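**Wrist cameras: we have a favourite (October 2020)**

We've finally had a proper go at the wrist cameras, and I've been looking forward to writing this one up for weeks! Regular readers will remember that the arm at Sidgate spent most of the summer with one camera bolted to a post at the side of the bench. It saw everything except the thing you wanted to see, which was whatever sat between the gripper's fingers at the moment they closed.

So Manouchehr Safavi borrowed two small cameras, the Trindberg and the Fondow, and we ran both on the same arm with the same controller and the same lamp. Same jobs too: pick up a peg, find the hole, put it in, go home. Ten goes per job with each, then swap over and do it all again in case we'd got better at it in the meantime (we had, a bit).

The Fondow is the sharper of the two when everything holds still. Lovely picture. The trouble starts when the arm moves, as it needs a moment to settle its brightness each time, and you can watch the controller sit there waiting for it. The Trindberg is softer and a touch grey, but it keeps up. Sizwe Rampersad timed the peg job on both and the Trindberg came home 3 seconds quicker on an average run, which feels like an age when you're standing next to it with your arms folded.

We also tried two sets of fingers. The old flat ones grip well but block a good part of the view. The Sithole fingers are narrower and curved at the tip, and I'd have them on everything if I could. They did drop one washer, and we are still finding washers.

Then came the part I enjoyed most, shiny things. Matt plastic is easy and any camera can manage it. Polished steel is where they get muddled, with bits of the room turning up in the metal, all bent and stretched, and the software trying its best to treat them as real edges.
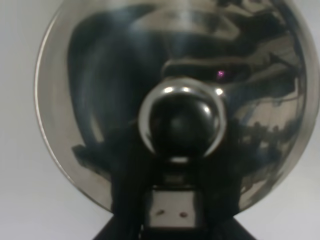 Sizwe's answer was to look for the outer rim first and ignore everything inside it until the rim is settled. It's such a simple idea and it works far better than the clever one I'd spent a fortnight on! The plain version is 407 lines and I can read all of them. Mine had passed 1,000 and I couldn't.

Next up is the cable. It rubs at the last joint when the wrist turns fully over, and Manouchehr wants to try a longer loop with a clip halfway. If you've got a spare clip of the soft sort, bring it along. We hope to have both cameras going at once by December, one on the wrist and one back on the old post.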